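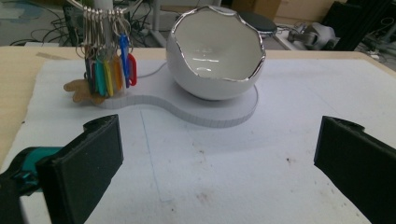

Post-Fault Inspection Checklist: Hand-Held Gripper and Table Station
Station: Ukeritz bench
Inspected by: Sze-wing Liu
Reviewed by: Baoshan Yao
Date of inspection: May 1, 2024

Reason for inspection

During a key-handling session the gripper fingers closed without a trigger pull and pinched the operator's left index finger against a key tag. Bruise, skin not broken. Session stopped at take 353. The tool was unplugged and tagged out before this inspection started. The operator was repositioning the keys by hand with the tool still powered.

Marks used: OK, FAIL, FIXED, OPEN

Section A. Gripper tool

A1. Finger mounting screws tight: FIXED
Right finger had one loose screw. Tightened and marked with paint pen. The looseness does not explain the fault.

A2. Finger pads flat, no tears or lifted corners: OK

A3. Fingers open fully and line up when closed: OK
Checked by hand with power off, then again with power on, nothing between the fingers.

A4. Trigger returns to rest by itself: FAIL
Sticks a little before full release. If it is let go slowly, it stays partly pulled. Replaced with the spare from the Gilto kit, retested, now OK. Old trigger bagged and kept.

A5. Trigger cable and connector: FAIL
Connector at the handle moves in its socket. Wiggling it with the old trigger fitted made the fingers close 3 times out of 28 tries. With the new trigger they closed 2 times out of 28. So the trigger was part of it but the connector is the main problem. Tool stays tagged out until the connector is replaced.

A6. Closing force within the limit on the Umico setup sheet: OPEN
The force gauge is out for calibration. Do not sign this off from the January reading. That was taken with the older fingers.

A7. Stop button cuts power to the fingers: OK
Pressed with fingers open, closing and closed. Power cut each time.

Comment (Yao): The stop button works but it is on the power box, and the operator had the tool in one hand and the other hand in the keys. I want a foot switch at this station. Request sent.

Section B. Table and work items

B1. Table steady, does not rock: OK

B2. Foam board flat and not sliding: OK
Board has brownish stains and specks at the lower right and a pen line near the middle. Stains do not affect the work. Leave the pen line in place until someone confirms whether it is still used for setup.

B3. Foam base holds the bowl and key holder without tipping: OK
Pushed sideways at the base and at the key holder post.

B4. Ceramic bowl, broken-shell shape, checked for real cracks and sharp spots: OK
The jagged rim is how the bowl is made. Run a gloved finger along the silver edge and look for fresh chips. None found. Check this one every session; a real chip would be easy to miss.

B5. Key rings closed, no open wire ends: FIXED
One split ring was sprung. Removed.

B6. Key tags whole, no cracked plastic: OK

B7. Thin white cable at the back of the foam base secured: OPEN
It runs between the bowl and the key holder and is not taped down. A finger of the tool could hook it and pull the bowl over. Tape it or reroute it before the next session.

Section C. Floor behind the table

C1. Cables off the walking path: FAIL
Black cables are loose on the floor by the equipment box. Coil the slack and use the Tseng cable covers from the supply shelf.

C2. Cardboard boxes clear of the walking path: OK
Still worth moving them out. They have been there a while.

C3. Metal frame stable, nothing loose leaning on it: OK
Small items near the foot of the frame should go back in a bin.

Section D. Procedure

D1. Power off before hands go near the work items: FAIL
The written procedure says to "pause" the tool between takes. Pause stops recording only. It leaves the fingers live. Wording changed to "switch off at the power box."

D2. Operators told about the change: OPEN
Liu to go over it with each operator in person and get initials on the sheet.

Result: station NOT released.

Needed before release: A5, A6, B7, C1, D1 retest with the new wording, D2.

Comment (Liu): Session data up to the stop has been kept. I have asked for the tool log from the last few takes before the pinch to be saved separately, in case earlier closings were put down to the operator.

Comment (Yao): Agreed. Check the connector on the second tool too, same handle.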